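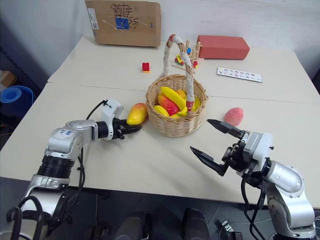

Aurelia Crăciun, display set-up and hire stock

Set-up guides › Table displays › Baskets
4 min read

Section 2 – Filling the fruit basket

Covers the round wicker basket with the tall handle, and the artificial fruit that goes with it. Same method for the Kurnstead and Zumbridge bookings. If you've got the Sullthorpe hamper instead, wrong section, go to 3.

Before you start

Tables pushed together, seam as tight as you can get it. Wipe them down. Damp cloth only, no spray – spray leaves a film and the fruit skates around on it. Fruit out of the tub, basket out of its bag, give the basket a shake over the bin. There's always bits.

Allow 20 minutes if you've not done it before. Much less once you have.

2.1 Placing the basket

1. Basket near the middle of the table. Doesn't need measuring.
2. Turn it so the handle reads as an arch from the customer side, not edge-on.
3. Press down lightly on the rim, both sides. If it rocks, turn it a bit and try again. Wicker's never flat.
4. Leave clear table either side for the loose pieces. You'll want it later.

CAUTION: Don't carry a full basket by the handle. Empty is fine. Full, both hands under the bowl. A replacement Mnguni handle takes 90 days to come in and we do not keep spares.

2.2 Big pieces first

5. Mango in first, tilted so the red side shows. Flat on its back it just looks like a potatoe.
6. Yellow fruit to the front left, resting on the rim.
7. Another yellow piece on the right, tucked in beside the handle. It holds itself there.
8. Small orange one at the back. Only wants to peek out.
9. Banana last, laid diagonally over the top. It locks the others down, more or less.

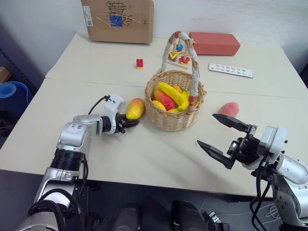
Fig. 2b – Banana across the top, one mango and the peach still out on the table.

NOTE: Loose pieces stay beside the basket until the banana's sitting right. Otherwise you end up pulling the whole lot apart to fix one thing, and then it's 2 in the afternoon and the doors are open.

2.3 Loose pieces

10. Decide: in or out. Both are allowed. Kurnstead like a couple of pieces left on the table, Zumbridge want everything in the basket. Check the booking sheet.
11. If they're going in, lift the banana off first. Peach to one side, mango to the other, then see if you still need the banana. Often you don't.
12. Peach goes in gently. The fuzzy finish rubs off on rough wicker and there's no fixing it.
13. Step back to where the customer stands. Look. Fix one thing, then leave it alone.

CAUTION: Not food. Kids will have a go at the peach. Put the small sign out if there's one in the tub.

2.4 Checking the handle wrap
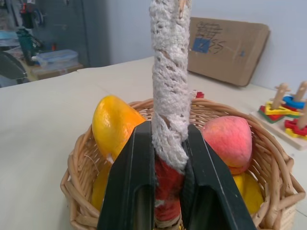
Handle wrap is what wears first, so check it every time, not just when it's come back from hire. Run a finger up from the rim. Any end that lifts gets tucked back under, no glue – glue goes yellow and then the whole wrap has to come off. The white is an open, knobbly weave with the tan core coming through the gaps, and that's normal, don't try to close it up. Red band at the bottom is the one to watch, it's already got frayed threads. Trim those flush with small scissors. Do not pull them. If wicker is showing under more of the band than last time, write it on the sheet and set the basket aside for Wednesday repairs.

Stray fibres inside the bowl: snip, same scissors. A few left behind won't hurt, the fruit covers most of it.

2.5 Packing away

14. Fruit out, peach wrapped on its own in tissue.
15. Everything else in the tub, banana on top so it doesnt get bent.
16. Basket in its bag, handle up. Nothing stacked on it.
17. Tub goes back to shelf 790. Sign the sheet – name and time, initials are no good to me.

Missing a piece? Say so on the sheet. Don't swap one in from the Sullthorpe hamper, the sizes are different and it shows.

Next: Section 3 – Hampers and trays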